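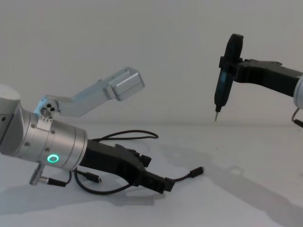 Print this page | E-mail this page

Speaker notes: Moving a small town library without closing it
Spring branch meeting, 20 minutes plus questions

Opening (2 min)
Thank the Oakley branch for the room. Say up front that the talk covers the Tudley move only. Drillbridge is still being planned and I can't answer questions on its budget.

Why we stayed open
Tudley is the only public place in town with free internet. Closing for a month would have meant a long drive for people doing job applications and tax forms. We kept the front desk, the computers and the holds shelf running the whole time.

Pause here. Ask who has moved a collection before.

Order of the move
1. Local history first. It was the smallest section and the one we most wanted to handle ourselves.
2. Adult non-fiction, in call number order, 15 trolleys a day.
3. Fiction and large print.
4. Children's books last, after the June school visits.

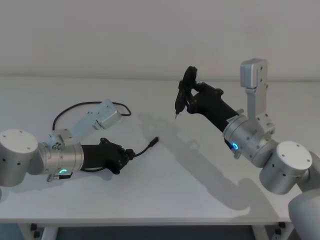 5. Desk and computers overnight, from 6 p.m.

Labels
Every shelf got a colour and a number. The matching label went on the new shelf before anything left the old building. We ran out of yellow and used orange, which looked too much like red under the old lights. Two bays of cookbooks ended up in with engineering. Use blue, green and white if you can get them.

Weeding
Do it before you pack. We did half of it after, and paid to move books we then sold. Up to 34 boxes could have stayed behind.

Catalogue
Turkora let us set a whole section to "in transit" with one change. Turn off the automatic hold notices first. We didn't, and people were told their books were ready when the books were on a truck.

Say this part slowly, it is what most branches ask about.

What patrons told us
They wanted a sign on the door more than a post online. Parking at the new building came up more than anything else. Large print readers asked for a chair near the shelf, and there is one now.

If time is short, skip weeding and go to questions. Handouts are on the side table. The label template is on the last page.

Last updated: June

This site uses cookies to remember your settings. Accept | Learn more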